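Search this site Search Go

Feklow FD-716 Compact Vented Dryer: Review After Two Months

The FD-716 is a small front-loading vented dryer sold for apartments, utility closets and wall mounting. It runs on a standard household outlet, with no dedicated circuit. The unit tested was bought at retail from the Fontana appliance outlet and installed in a closet next to a top-loading washer. It has been in use since February.

Installation

The cabinet ships with four leveling feet, a wall bracket, a flexible exhaust hose and a lint screen already seated in the door opening. The bracket is heavier than expected and the mounting holes line up with standard stud spacing. The supplied hose is thin and kinks at the first bend. It was replaced with a rigid elbow and a short length of metal duct before the first load. Drying times below are with the metal duct.

The door is hinged on the right and can't be reversed. In a closet where the door opening is on the left, it blocks access to the controls while it is open. Measure for this. The manual gives the cabinet depth without the exhaust collar, so the dryer stands further from the wall than the drawing suggests.

Controls

There is one timer dial and one heat dial. Heat settings are Air, Low and High. The timer is mechanical and ticks audibly throughout the cycle. The buzzer at the end can't be turned off. There is no moisture sensor, which means the dryer will keep heating dry clothes until the dial returns to zero.

The dial markings are printed, not engraved, and the pointer on the timer has a slight amount of play. Setting it past the mark and turning back gives more repeatable results.

Drying performance

Cotton T-shirts and underwear from a high-speed spin dry evenly on High in one full turn of the dial. Bath towels need a full turn plus a second partial one, and they come out better if they are pulled apart and reloaded in between. A fitted sheet will ball up around anything else in the drum. Sheets should be dried alone.

Low is suitable for synthetics and takes long enough that a rack is often the better choice. Air is useful for dust and pet hair and has no other purpose.

The drum does not reverse. Long sleeves and drawstrings tangle. This is common at the price, and the larger Brurero model, which does reverse, costs considerably more and needs a wider closet.

Capacity

Feklow rates the drum by dry weight, and the rating is optimistic. At the rated load the clothes fill the drum and stop tumbling. Two thirds of the rated load is the practical limit. In volume terms that is one ordinary household basket, filled level with the rim and not pressed down. Anyone used to a full-size dryer should plan on splitting each wash into 2 loads. 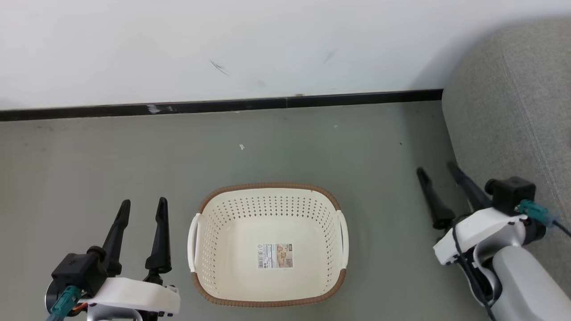

Rectangular basket with perforated sides, woven-look rim and two end handles.

Ventilated sides are worth having if clothes are moved out of this dryer promptly. The last of the heat and damp leaves faster than it does in a solid tub, and towels in particular benefit.

Noise and lint

Noise is a steady low hum with the tick of the timer over it. It is not noticeable through a closed closet door. Zippers and metal buttons are loud against the drum.

The lint screen is small and should be cleared after every load. A second foam filter behind the rear grille is easy to miss and is mentioned once in the manual. It was gray within two weeks. Wash it in warm water and let it dry fully before putting it back. Replacement foam is sold through the Duvthorpe parts site, shipping extra.

Verdict

Recommended for one or two people with access to an outside vent and a washer that spins well. Not recommended for households that wash bedding often, or for any closet without a vent.

Good: simple controls, solid bracket, standard outlet.
Bad: supplied hose, no moisture sensor, fixed door hinge, buzzer.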